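Bellow Street Paper Shop Finds New Customers by Mail

By Aileen Sebastian
May 9, 2020

When Nillar Paper & Gift closed its doors to walk-in shoppers in March, owner Joan Mousavi figured she would spend a few weeks dusting shelves and catching up on her bookkeeping. She has hardly had time for either. The little shop on Bellow Street has been mailing out bundles of wrapping paper, card stock and envelopes to families all over the county, and the orders keep coming in, many of them with long and lovely notes tucked in at the bottom.

"People are stuck at home and they still have birthdays," Mousavi said by phone, between trips to the post office. "They want to send something pretty to their mothers and their grandkids, and I am so happy to help them do it."

The idea came from a longtime customer who called to ask if she could buy a bundle of paper and have it left on her porch. Mousavi put one together that same afternoon, picking out colors she thought would look nice side by side, and then wrote about it on the shop's web page. She had 22 requests by the next morning. Last week she sent out 53 bundles – her best week yet, and busier than some Decembers she can remember.

Each bundle costs $34, with postage included, and customers may ask for bright colors, soft colors or a mix of the two. Soft colors have been the favorite this spring, especially the pale purples and grays, and Mousavi has already reordered twice from her supplier. 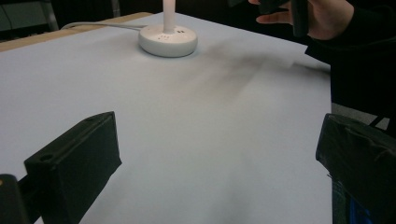
Card Drive for Rasterari House

The shop is also collecting handmade cards for residents of Rasterari House, the senior home at the top of the hill, where visits have been on hold for some time now. Cards of any size are welcome, from artists of any age, and a simple hello is plenty if you can't think of what to write. Please leave out glitter, which the staff has kindly asked to be spared.

Cards may be dropped through the mail slot at the shop's front door. Bundle orders can be placed by phone until 2 p.m. for mailing the next business day.

Last updated: 4:15 p.m.

Enjoy reading local news? Sign up for our free morning newsletter. You can unsubscribe at any time.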